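Vokthorpe: The Complete Collection (DVD box set)
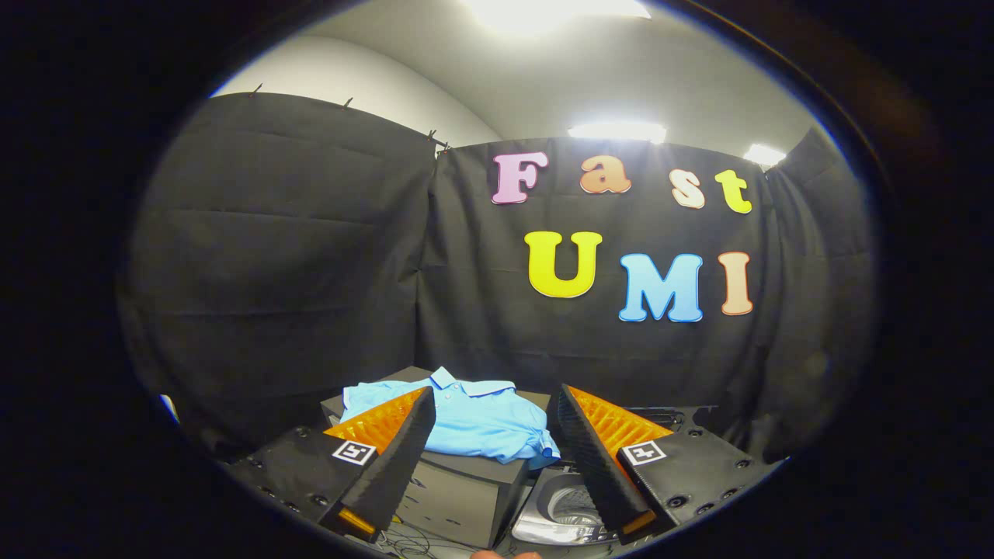 Light blue polo shirt, folded

Format: DVD, PAL, Region 2
Label: Turkby
Episodes: 46
Running time: 1330 minutes
Language: English
Subtitles: English for the hard of hearing
Availability: In stock

About this set

All four series of the harbour-town comedy drama Vokthorpe, together in one box for the first time. The set contains every broadcast episode in the original running order, including the Christmas specials, which were left off the single-series releases and are placed here at the end of the series they followed.

Vokthorpe follows the staff of a small ferry company on the east coast, where the boat is usually late and the ticket office is usually shut. The first series is mostly set in the office and on the quay. From the second series onwards the story moves out into the town, with the hotel, the lifeboat station and the school all becoming regular settings. The fourth series brings the main stories to a close.

The programme has moved between streaming services several times and has not always been complete on any of them. Some services have carried the first two series only, and others have used the shortened versions made for overseas sales. The episodes in this box are the full-length ones.

What is in the box

The discs come in four standard-width cases, one for each series, inside a card slipcase. There are two discs to each series. The cases have new artwork but the discs are numbered in the same way as before, so a replacement disc from an older copy can be told apart only by the Turkby logo on the label side.

A printed booklet is included. It has an episode guide with a short summary of each story, the broadcast order, and a page on the filming locations. The summaries give away some of the plot, so new viewers may want to leave the booklet until later.

Extras

Series 1: unaired opening scene, picture gallery
Series 2: outtakes, a short feature on building the ticket office set
Series 3: commentary on the first and last episodes
Series 4: deleted scenes, a longer feature on the making of the final episode

The extras are the same as those on the single-series releases, apart from the feature on the final episode, which is new to this set. The commentaries do not have subtitles. The outtakes have been cut slightly to remove a piece of music that could not be cleared.

Picture and sound

The first two series were made in standard definition and are shown here in their original widescreen shape. The later series were made in high definition and have been converted for DVD. There is no Blu-ray version of this set and Turkby has not announced one.

Sound is stereo throughout. The original recordings for the first series are a little quieter than the others – you may need to turn the volume down when you start the second.

Most of the music is as broadcast. Two songs in the third series have been replaced with library tracks, both in scenes set in the hotel bar. The theme tune is unchanged.

Will it play on my machine?

The discs are coded for Region 2, which covers the UK, Ireland and most of Europe. They will play on any DVD or Blu-ray player sold in those areas, and on most games consoles with a disc drive. Players bought in North America or Australia will not normally play them unless they are multi-region.

We have tested the set on the Morunex desktop player and the Boiko portable, both of which we also sell. On the Boiko the menu text is small but readable. If you use the Morunex, set the screen shape to "auto" before you start, or the extras on the first disc will appear stretched.

Computers need a DVD drive and playback software. A digital copy is not included with this set, and there is no download code in the box.

Buying the series separately

Series 1 and Series 2 are still available on their own while stocks last. Series 3 is out of print in its single edition, and we do not expect any more. Series 4 was never sold separately in this format. If you already own the first two, the box set is at present the only way to get the rest on disc.

Rating

The set as a whole is rated 12, which is the highest rating given to any disc in it. Most episodes are milder. There is some bad language in the third and fourth series and a storm sequence in the last episode that younger children may find upsetting.

Delivery and returns

Orders placed before 3pm are normally sent out the same working day. The box is too thick for most letterboxes and goes as a small parcel, so someone may need to be in to take it. If you would like it left with a neighbour, add a note at the checkout.

Unopened sets can be returned for a full refund. Once the wrapping has been removed we can exchange the set for another copy if a disc is faulty, but we cannot refund it. Please tell us which disc is affected and where the fault occurs. There is no need to send back the whole box for one bad disc – we can usually get a single replacement from Turkby, although this takes longer.

Early copies

A small number of sets from the first pressing in September had the two Series 2 discs in the wrong order in their case. The discs themselves play correctly and only need swapping over. Copies sent out now are from the second pressing.

Related items

Vokthorpe: Series 1 (DVD)
Vokthorpe: Series 2 (DVD)
Vokthorpe: Music from the Series (CD)
Morunex desktop DVD player
Boiko portable DVD player with car adaptor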